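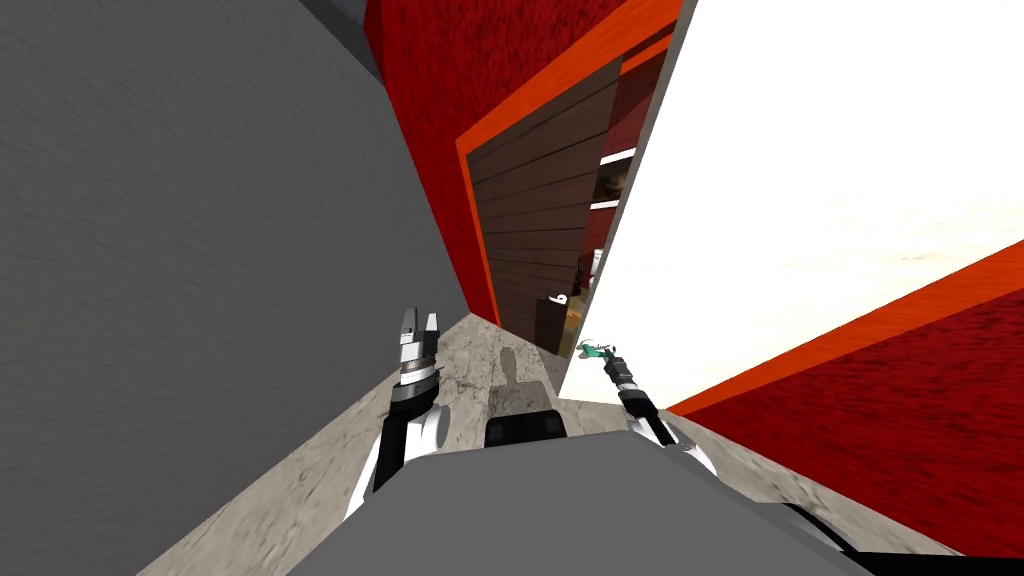 Sep 2, 2026

Playtest notes, the healer swap thing again. Sorry in advance, Xuelian, this one got long and I was eating lunch while I typed half of it.

So we ran the new respawn rules on Kistotia all morning with two full teams, mostly people from the office plus the Ivside folks who joined remotely. Quick reminder for anyone reading along: you now keep 60 percent of your ultimate charge when you switch characters at respawn. It used to be zero, and everybody just sat on whoever they picked at the start, even when it was clearly going badly.

First impression - people swap a LOT now. Too much, maybe? In May we were begging testers to try a second character, and this morning I had a guy on the defending side who went through the entire support list before the first checkpoint fell. He said he was having a great time. His tank did not say that.

The number I wrote on the whiteboard and should have written here: the average healer put out 2,891 healing per round under the new rules. I went in hoping for anything over 2,000, so good, but I don't trust it yet. The rounds ran long, and the log still counts overheal from the shield bubble (yes, still, it's on my list). I'm going to strip the overheal out and look again before anybody puts it on a slide.

Tried 65 percent for the last two rounds because Xuelian asked what would happen. What happened is that Vundstead's squad figured out you can charge up on the sniper, die on purpose, come back as the medic and have the big heal ready before the fight is over. They did it three times in a row and laughed so hard on voice chat that we had to mute them. Very funny, very broken. Back to 60 for now. I do wonder if the real fix is to make the kept charge depend on how you died, but then we'd have to explain that to players in one line of text and I can't even explain it to myself in one paragraph.

Other stuff from the session, in no order:

The swap menu covers the kill feed. Three people complained without being asked. Moving it to the left side is easy but then it sits on top of the team list. Maybe shrink it?

Mujić (the big hammer guy, for those who came on board after we renamed him) still gets stuck after his leap if he lands on the ramp near the second checkpoint. He slides and can't jump until he takes damage. I can make it happen pretty much every time if I leap while turning. Old bug, I thought we killed it. Reopened.

Respawn timer feels long when you've already decided who you want. Same timer as before, so I guess it's only that people used to spend it complaining and now they spend it waiting. Could let them queue the swap while they're still watching the death cam. I like this one! It's a day of work, tops, and I'd like to do it before I touch the charge numbers again.

Voice lines on swap repeat too much. If two people on the team swap together they both yell at once and you can't hear footsteps. Needs a cooldown shared across the team.

Xuelian Luo thinks we should lock swapping for the last stretch of overtime. I don't love it - overtime is where the desperate swaps happen and those are the fun ones - but she's watched more replays than me and she's usually right about when people feel cheated. We'll try it both ways with the same players, so I need to ask Ivside if they can come back for another morning.

To do for me: overheal filter, the Mujić ramp bug, queue the swap from the death cam. Build from this morning is saved in the usual folder with "swap60" in the name. Please don't overwrite it, I still want to pull replays off it.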